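Bin picking cell — what counts as a "fair" reset?
Forum > Cells & Safety > Good practice

jestedus_ops
Trying to write a one-page house standard for our picking cell before the November audit. Arm over a grey metal bin, mixed objects, two-finger gripper. What I've got so far:

1. Bin clamped before power on. No exceptions.
2. Cables strapped so nothing hangs near the wrist.
3. Speed capped at 300 mm/s whenever anyone's inside the tape.
4. Same object set for every run, list taped to the door.
5. Log every failed pick, even the daft ones.

What am I missing? Current state of things:

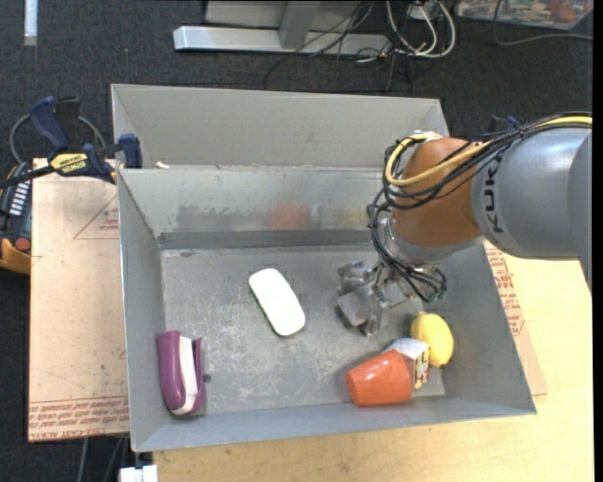
Mouse, stapler-ish thing, cup, box and the yellow one. Gripper over the lower compartment.

rosard77
2 is already broken in your own photo lol. Black wires dangling down toward the wrist. Sort that before you write it down as a rule, an auditor will spot it in a minute.

mesteteo
Agree with rosard. Also the clamps — I can see two, both at the upper left corner. What's on the other side? If it's nothing then rule 1 needs to say HOW it's clamped. "Clamped" on its own means whatever the late shift wants it to mean.

jestedus_ops
Fair on the wires. Right side is just sat on the table. Never had it shift.

mesteteo
Never shifted yet. We had one move on run 1428 of a long batch, everything after that was junk data and we lost the day. Two corners, diagonal. Put it in the rule.

aerts_b
Going to disagree a bit. You're all on about hardware and the thing that'll bite is rule 4. Same objects is fine but how do they go IN? Placed by hand one at a time, or tipped from a tub? Those are differnt tests. Cup on its side up against a box is a much harder pick than a cup stood on its own. If two people reset it two ways your success rate means nothing.

rosard77
Tipping every time is a pain though. Things land on top of each other, then you get people "helping" with a finger.

aerts_b
Then write that down too. No touching after the tip. If something bounces out, whole reset.

jestedus_ops
OK so rule 6: tip, don't place, hands off after. Whole reset feels harsh for one lemon rolling off but fine

cellrat21
Not convinced you need tipping. We place to a printed layout sheet, 21 layouts, shuffled. Repeatable and quick. Tipping is only "fair" if you do loads of runs, otherwise it's luck.

aerts_b
Depends what you're claiming. Comparing two grippers — layouts, yes. Saying it copes with clutter — tip.

cellrat21
Can live with that.

mesteteo
Whichever, put the reset method at the top of the log sheet. And who clears a stop, and from where. Nobody leans over the bin with the arm enabled, that should be rule 1 really, clamps can be 2.

jestedus_ops
Yep moving that up. Will strap the wires Monday and post v2 of the sheet, probaly with both reset methods and a tick box.

rosard77
Stick a date on it this time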